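# Endier wool pillow

The Endier is our side-sleeper pillow, and it's the one I end up talking about most when people visit the workshop. It has a wool filling you can get at, a cotton cover you can take off, and a shape that holds up through the night without feeling like a sandbag. I've slept on one since the first batch and I still look forward to it at bedtime!

## What's inside

The filling is wool in small rolled knots, a bit like the bobbles you pick off an old jumper, only bigger and much springier. Flat wool wadding packs down after a few months and gives you a hard pancake with a dip in it. The knots slide past each other, so when you turn over the pillow moves with you and then fills out again.

There are 2 zips. The outer one opens the washable cover, the inner one opens the pillow itself. Open the inner one over a bath or a big bag the first time, as the wool comes out faster than you expect.

Every Endier arrives overfilled on purpose. Most people take a few handfuls out in the first week, sleep on it, then put one back. Broad shoulders and a firm mattress usually want it nearly full. If you're smaller, or your mattress lets your shoulder sink in, start by taking out a good amount and work upwards. Keep what you remove in the drawstring bag that comes with it - it's handy for topping up later on.

## Cover

The cover is a plain cotton sateen, 200 thread count, unbleached. We tried a far denser cloth in the early samples and it felt lovely in the hand but warm on the face, so we went back to this one. It creases. Put an ordinary pillowcase over the top if that bothers you.

The piping round the edge is new this year. Pirmin Bachmann, who does our pattern cutting, had been asking for it since the very first Endier and he was right, the corners sit so much better.

## Firmness and height

- Full: firm, best for side sleepers
- A third removed: medium, for people who turn a lot
- Half removed: soft and low, for back sleepers

Front sleepers, I'd point you to the Urano instead. It's a thin buckwheat and wool pillow and it keeps your neck much flatter. The Endier can be emptied until it's very low but then it starts to feel floppy, and you'd be paying for a lot of wool that lives in a bag.

## Washing and airing

The cover goes in at 40 degrees, zip closed. Line dry if you can, it will be a touch stiff and then soften again after one night.

Please don't machine wash the filling. Wool knots felt together in hot water and you'll get one large knot. Put the pillow outside in the shade on a dry, breezy day, turn it at lunchtime, and bring it in before the dew. Twice a year is plenty. A new pillow has a faint smell of sheep for the first few nights and an airing helps with that too (some of us rather like it).
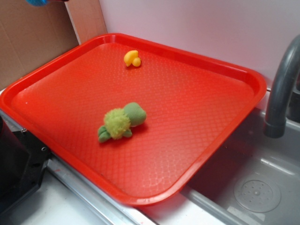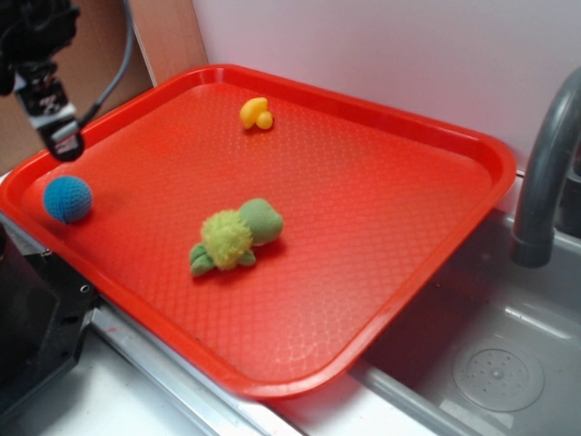
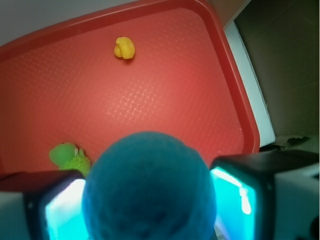
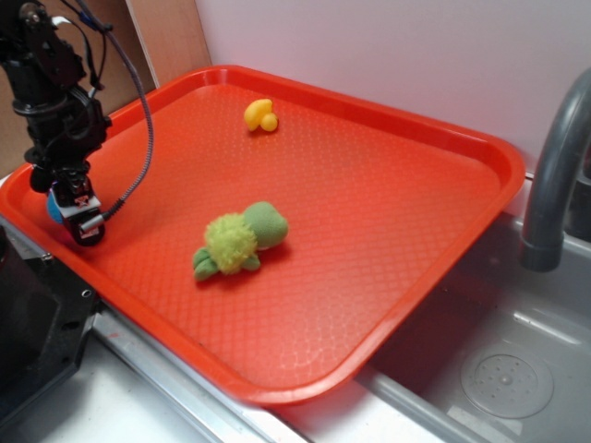

Small spills on the inner case can be dealt with by hand, and it's much easier than people fear. Take all the wool out, work a little mild soap into the mark with cool water, rinse, press it in a towel and dry it flat. Anything with a rim will do to keep the loose wool together in the meantime, and a big plastic serving tray like the red-orange one with the yellow toy on it is good for a few handfuls at a time, spread out in a thin layer so the air gets to it. Pick out any knots that have gone hard and throw them away. A pillow this size won't miss them.

## Trying one at home

Give it 10 nights before you decide. The first 2 are often odd, particularly if you're coming from foam, and your neck needs a little while to stop bracing. Change the filling once, leave it alone for a few nights, then change it again if you need to. Fiddling every evening is how I lost most of a February to a pillow that was fine all along.

## Sizes and stock

Updated May 21, 2020

- Standard, 50 x 75 cm: in stock
- Square, 65 x 65 cm: in stock
- Travel, 30 x 40 cm: waiting for cases

The travel size is sewn for us by Mitsotakis-Vlachou and their workroom has only just opened again, so bear with us on that one. Spare covers are available in all three sizes, and refill wool comes in the same drawstring bags. We've also started on a matching bolster in the Clelerport ticking stripe, and I'm very pleased with how the first one looks on my own bed. More on that when there's enough cloth.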